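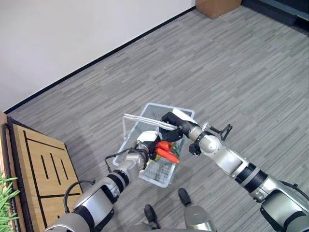

备菜间地面,透明提篮,内有红椒和胡萝卜

打印本页 | 电子邮件发送
最后更新:5月

普罗洛社区厨房改造及备菜间整理,中期进展报告
提交:德里斯托夫(Dristov)小额资助项目
地点:皮克维尔(Pikville)活动站一层

一、先说进度

申请书里写的是春天结束前完成整理,眼下整理完成了大半,春天则已经全部完成。拖延主要出在货架上,详见第三节。经费没有超支,这一点我们自己也有些意外。

二、提篮

贵方上次来信问,为什么预算里“容器”一项比“灶具”还高。原因很朴素:灶具还能用,容器不能。过去我们用的是各家捐来的盆、桶、鞋盒,还有一只印着“生日快乐”的铁皮罐,里面装过半年的蒜。盛什么全凭记忆,而记忆在下午四点以后通常不可靠。

现在统一改用长方形透明塑料提篮,侧壁是网格纹,带一道细细的透明提手。第一批到货23只,由胡萨尔(Husar)商行供应,其中两只提手装反,已经调换。透明的好处是站着就能看见里面是什么,不必掀盖子,也不必猜。坏处同样是站着就能看见里面是什么,包括那些早该吃掉的。

提篮的用法写在墙上,一共三句:同一顿饭的菜放同一只篮子;硬的先放,叶子菜靠边塞;提的时候提提手,别抠篮沿。第三句是后来加的。

三、货架与地面

原计划靠墙装4层货架,篮子全部上架。货架五月才到,到了以后发现比门宽。供应方的建议是拆门,我们的建议是拆货架,双方目前还在通信。在此之前,篮子暂时放在地上。地面是年初新铺的灰色木纹面,好扫,这也是本项目唯一提前完工的部分。

我们知道食材篮放在地上不是长久之计。临时办法是:篮子只在分菜时落地,分完就上操作台;每天开工前和收工后各拖一遍地;所有菜下锅前重新洗。拖把也换了新的,旧的那把已经不太分得清哪头是拖把。

四、分菜

分菜是整个流程里最费时间的一步。以前的做法是把菜全部倒在桌上,大家各拿各的,结果总有一锅汤全是胡萝卜,另一锅汤只有愿望。现在先按菜单装篮:一点红的,一点橙的,一点绿的,装好再送去灶边。红椒、胡萝卜和青菜是最常见的组合,一方面颜色好看,另一方面菜贩这几个月也只肯便宜卖这几样。

豆角单独处理。豆角不服管教,放进篮子里总要从某个方向伸出来,和别的菜混放就更难收拾。我们打算给它另找一种浅一点的容器,费用从“杂项”里出,不另行申请。

按新办法,一次备菜比原来省下15分钟。省下的时间目前主要用来找削皮刀。

五、支出

容器一项已付清。地面一项已付清,另有100元尾款作为质保金扣留,待铺装方把门口那条翘起的收边压平后支付。货架一项已付定金,余款暂缓,原因见上。削皮刀不在原预算内,我们自行承担。

六、尚未完成的事

货架,或者门。
提篮标签。第一版标签遇水掉字,“青菜”变成了“月菜”,正在重印。
豆角的去处。
旧容器的清退。鞋盒已经处理,铁皮罐有人舍不得,暂存窗台。

七、下一阶段请求

恳请贵方同意将货架一项的完成时间顺延到下一期报告,金额不变。如需现场查看,请在上午来,下午分菜时地上不太好下脚。收据复印件随纸质版另寄,其中一张沾了番茄汁,数字仍可辨认。

打印本页 | 电子邮件发送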